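How to Get Set-In Sweat Smell Out of Cotton Shirts

Regular washing often leaves a sour smell in the underarms. The cause is a mix of body oil and old detergent held in the fibers. A long soak before the wash will usually clear it.

You need a tub or a clean sink, white vinegar, baking soda and your usual detergent.

1. Turn the shirts inside out.

2. Fill the tub with cool water and add one cup of vinegar per gallon. Push the shirts under and leave them for 6 hours or overnight.

3. Drain and squeeze. Don't rinse yet.

4. Mix baking soda with a little water until it spreads like toothpaste. Rub it into the underarms and wait half an hour.

5. Wash on warm with half the detergent you normally use. No fabric softener, which coats the cotton and brings the smell back.

6. Line dry if you can. Smell the underarms before using a dryer. If anything is left, repeat from step 2.

Never mix vinegar with bleach. Test dark colors on an inside seam first.

Fold shirts only when fully dry, including the collar and seams. 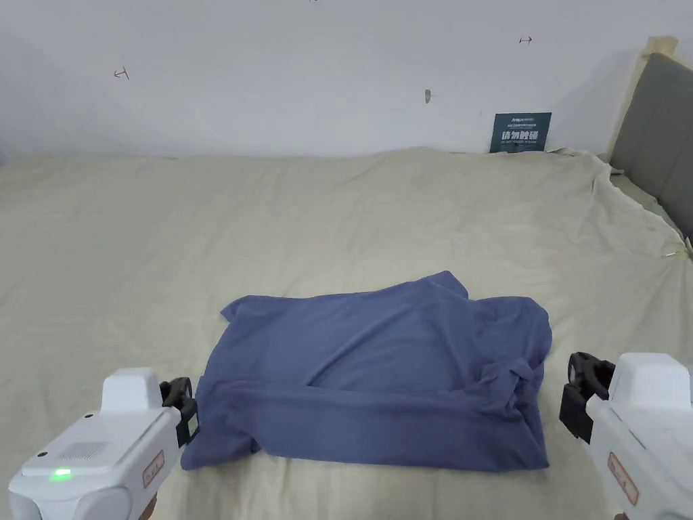 Liya Chala: Does the vinegar soak work on polyester too? My running shirts are worse than the cotton ones, and I don't want to ruin the stretch.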